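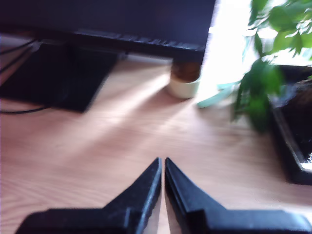

Can a machine do ordinary chores in a house or a small workshop yet?

Some of them, if the chore is always the same and a person stays near. Clearing a desk or a workbench that looks different every evening is still too much for most machines you can buy or build.

Posted by Divya Arumugam, April 16, 2021

I put the short version first so that people with little time can stop there. The longer version is that I have been reading this board since December, and I see two groups who do not listen to each other. One says the home robot is almost ready. The other says it will never come. I would like to hear from people who have tried a real chore, with their own things lying around, and not a test table in a trade hall.

My own measure is very simple. Could it take a cup off my desk and bring it to the kitchen, with the cables left in peace? I mean every evening, also when the cup is half full and the sun is low.

**horevberg_bench**
For shop work I think you are too pessimistic. In our shop we have a small arm that loads blanks into a drill fixture. Last month it did 362 parts and dropped 3. I would be glad if my new colleague had such numbers.

**Divya Arumugam**
Thank you, that is useful. But who puts the blanks in the rack?

**horevberg_bench**
I do. All in the same direction, yes. It takes me a few minutes and then I am free for other work. I don't see why this should count against the machine. We also load a dishwasher by hand, and everybody agrees that a dishwasher does a chore.

**Elora**
The dishwasher is a good comparison, but I think it helps Divya more than you. We built a box around the problem. Inside the box there is water, soap and a timer, and no decisions. The part of the work that we still do is the picking up, and this is the part she asked about.

I tried tidying with a two-finger hand for one winter. Hard, square things went well. Soft things were a disaster for me. A folded cloth has no side that stays where it was. You close on it, it changes shape, and your plan is already old. Cables are worse, because one end is always attached to something you care about.

**neagu_k**
I disagree with both. The hand is good enough today. If you let a person steer the same cheap hand with a controller, this person can clear a desk, slowly. So the hardware can do it and only the software is behind. Software gets better fast.

**Elora**
A person who steers it has thirty years of desks in the head. I would not say "only".

**Divya Arumugam**
I agree more with Elora here, although neagu_k has a fair point about the hand. I also believed for a long time that the fingers were the problem.

What changed my opinion was making a list of what I do myself when I tidy in the evening. I move the loose cable away before I wipe. I lift the leaves of the plant with one hand and wipe under them with the other.
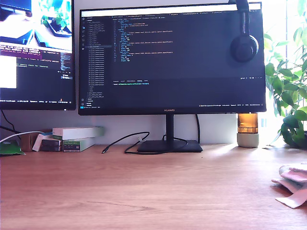
I do not move the candle if it was burning a short time ago, and I know this from memory, because the glass looks the same. Packaging I keep or throw away depending on whether I may still return the thing. None of this is difficult for the fingers. It is knowledge about the house, and I have no idea how I would write it down for a machine — it took me two pages only for the desk.

**neagu_k**
Then give it two pages of rules. For 122 objects you need maybe more, but a house is not infinite.

**Elora**
And when a guest puts down a bag?

**neagu_k**
Then it should leave the bag alone and ask. I would accept a robot that asks.

**larier_owner**
I would accept it for one week. After that I would do the desk myself, it is faster. Sorry, but speed matters. My floor vacuum is slow too, but it works when I am out, so I do not mind. A thing that asks questions needs me at home.

**horevberg_bench**
This I agree with. In the shop the arm runs during my lunch, and this is the whole value of it.

**Divya Arumugam**
Maybe this is a better question than mine, then: which chores can it do while we are out? I count floors and lawns. If somebody has a third one, please write it here with details of what you had to prepare before. I will keep reading.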